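Table ronde en chêne clair : comment arrêter le bazar ?

Posté par Muvik le 04/03/2018

Bonjour à tous,
On a une table ronde en chêne clair dans le séjour et elle sert de dépôt pour toute la maison. Je la débarrasse le soir, le lendemain soir c'est reparti. En ce moment il y a dessus des livres, une boîte de jeu, une souris d'ordinateur, des ciseaux, un Rubik's cube, et même le bidon de lessive posé sur deux livres. Les bibelots (les cactus, l'éléphant doré), je voudrais les garder quelque part, mais pas forcément là.
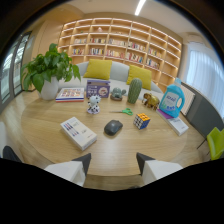 Ekrem Işık
Commence par la lessive, elle n'a rien à faire avec des livres. Un bidon qui goutte laisse une auréole sur le chêne et colle les couvertures. Chez nous j'ai mis une étagère au-dessus de la machine, 2 planches, et la question est réglée. Ensuite une boîte à couvercle pour la souris, les ciseaux et le cube. Les jeux debout dans un meuble, par la tranche, sinon personne ne les range. Et si le bois est huilé, repasse une couche en octobre une fois la table vide.

Vinby
Faut jeter, y a que ça.

Csizmadia
Jeter quoi, il ne demande pas ça. Pour les bibelots, une petite étagère murale suffit, la mienne tient 3 fois rien de place et on passe le chiffon plus vite. Attention quand même au poids si c'est de la céramique. Pour le reste je suis d'accord avec Ekrem, sauf la boîte à couvercle : chez moi tout finissait posé sur le couvercle. Prends un panier ouvert.

Muvik
Merci, je m'occupe de l'étagère de la buanderie ce week-end. Pour le panier je vais essayer sans couvercle.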